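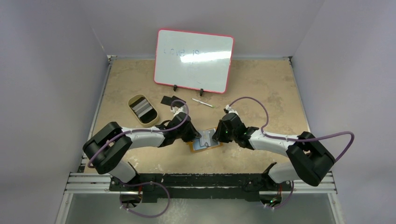 Figure 2. Small framed whiteboard on stand clips, with eraser, green-capped marker and open tin.

3.2 Small boards and leftover writing

The second part of the study dealt with small dry-erase boards of the sort kept on a desk or kitchen bench. We asked 55 households in Neltley and Pornia to keep a board in use through May and to write on it whatever they normally would. Each household was given a marker and a felt eraser and was told to clean the board when they felt it needed cleaning. No cleaning fluid was supplied.

Boards were collected after 30 days and scored under the grey-scale method set out by Hoarau in Section 2. A board was scored as marked if any stroke could be made out at arm's length. Of the boards returned, 18 had writing that could still be read in part. Figure 2 shows faint grey strokes of this kind at the left side of the board, where the words "Love is" can more or less be made out above a second line that is partly erased.

Short personal messages stayed up longer than shopping lists, and most people said they did not like to wipe them. Across both towns we logged 564 separate messages. Lists were usually erased within a day or two. The colour of the marker made little difference to the score, but the Dubey erasers left more smudging than the Neltlow ones once the felt had filled with ink. Storage is treated in Section 3.3.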